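How to Read an Arms Sale Notice Without Falling Asleep
Vasanthi Rajan
2020-09-27

Defense export notices are dull by design, and the big number in the headline is the dullest part.
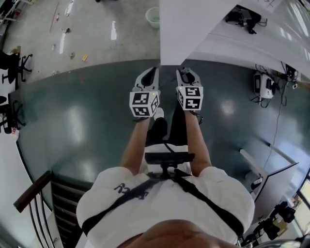 Let's use the one I've been stuck with all month, Palberg's plan to sell patrol aircraft to Suvarna.

1. Find the verb. "Approved" usually means the seller may now haggle. "Signed" means a contract. "Welcomed" means a press office was open.

2. Treat the price as a ceiling. Palberg's notice says 600 million. That covers spare parts, training, simulators and every optional extra, including ones the buyer will drop by October.

3. Count airframes, then read the delivery table. Suvarna gets 25 planes, but only 3 in the first year. The ministry's speech skipped that page.

4. Check who can object. In Palberg the legislature has 12 days, most of which it spends on recess.

5. Read the neighbor's statement last. Kema has promised "serious consequences" so often that I keep the phrase on a shortcut key. Look for anything new, such as a named company. This time it was Grirkside, which makes the radar.

Save the original PDF before you start. Notices get corrected, quietly, and the old page tends to vanish.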